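Many people write to me that they want to learn the kettlebell swing, but their lower back hurts already after the first week. In most cases the swing is not the problem. They skipped the hip hinge. So please leave the bell on the floor for a few days and go through this page first. You will need a broomstick, a wall and 9 minutes.

## What the hinge is

A hinge means that your hips travel backward while your spine keeps its shape. The knees bend a little, only as much as they need. In a squat the hips go down and the knees go forward, and this is the movement most beginners make when they are told to "bend." Both are good movements, but the swing is built on the first one.

If you feel a hinge mostly in the front of your thighs, you are squatting. If you feel a stretch high in the back of your thighs, just under the buttocks, you are close.

## Step 1: The wall

1. Stand with your back to a wall, your heels one foot length away from it.
2. Put your feet as wide as your hips. Toes can point slightly out.
3. Place the edges of your hands in the fold where the leg meets the body.
4. Push your hands into this fold and send your hips back until they touch the wall.
5. Stand up again by pressing the feet into the floor. Squeeze the buttocks at the top, but do not lean back.

When this is easy, move your feet forward by half a foot length and repeat. Continue until you can just touch the wall without falling onto it. Do 10 slow repetitions at this distance.

Keep the weight over the middle of the foot. Some people lift their toes to reach the wall, and then they learn to balance on the heels. This habit is hard to remove later.

## Step 2: The broomstick

Hold the stick behind you, along the spine. One hand is behind the neck and the other is behind the lower back. The stick must touch three places: the back of the head, the upper back between the shoulder blades, and the tailbone.

Now hinge as before. If the stick leaves the tailbone, your lower back is rounding. If it leaves the head, you are looking up too much. Go only as deep as you can with all three contacts. For me, in the beginning, this was not even halfway, and I had been training for years before that.

My first teacher, Zoi Stamatopoulos, made us do this drill in silence for a full song. I complained about it then. Now I give it to my own beginners in the Skerngate class, and they complain to me.
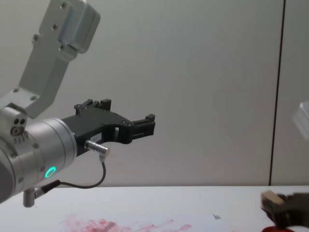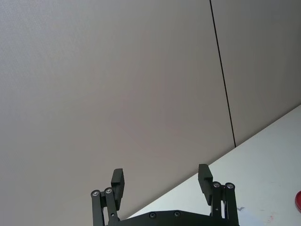

*Robot arm (first picture) and grey wall panels with a white tabletop (second picture).*

## Step 3: The dead lift with a pause

Now you can take the kettlebell. For most people a bell between 12 and 18 kg is right for this step. It feels too light for some, and that is fine.

- Put the bell on the floor between your ankles, not in front of your toes.
- Hinge until your hands reach the handle. You may bend the knees a bit more here.
- Before you lift, pull the shoulders away from the ears, as if you want to put them in your back pockets.
- Breathe in through the nose and make your belly firm.
- Stand up. Breathe out at the top.
- On the way down, stop for two seconds when the bell is at knee height. Then continue to the floor.

The pause is the important part. If you cannot hold it, the bell is too heavy or you are going too fast.

If you cannot reach the handle with a flat back, put the bell on a thick book or a low step. Lower it again when your range is better.

## Step 4: The hike

This is the first half of the swing. Place the bell one foot length in front of you. Hinge, take the handle with both hands and tilt the bell toward you. Then throw it back between your legs, high, so that your forearms touch the inside of your thighs. Let it come forward and put it down in the same spot.

Do five hikes, rest, and do five more. Do not swing yet. Make sure that there is nobody and nothing breakable in front of you, in case the handle slips.

## A plan for the first two weeks

| Days | What to do |
|---|---|
| 1 to 3 | Wall, 3 sets of 10 |
| 4 to 6 | Wall, 1 set of 10; broomstick, 3 sets of 8 |
| 7 | Rest, or an easy walk |
| 8 to 10 | Broomstick, 1 set of 8; dead lift with pause, 4 sets of 5 |
| 11 to 13 | Dead lift with pause, 2 sets of 5; hike, 4 sets of 5 |
| 14 | Rest |

## Common questions I receive

**Can I wear running shoes?** Better not. The soft heel pushes you forward. Flat shoes or bare feet work well.

**My hamstrings are very tight. Should I stretch first?** Try the wall drill for one week before you decide. For many people the range grows from the drill alone.

**I have pain when I hinge without weight.** Then stop and ask a doctor or a physical therapist. A web page cannot check your back.

The page about the full swing will follow when I have finished the text for it.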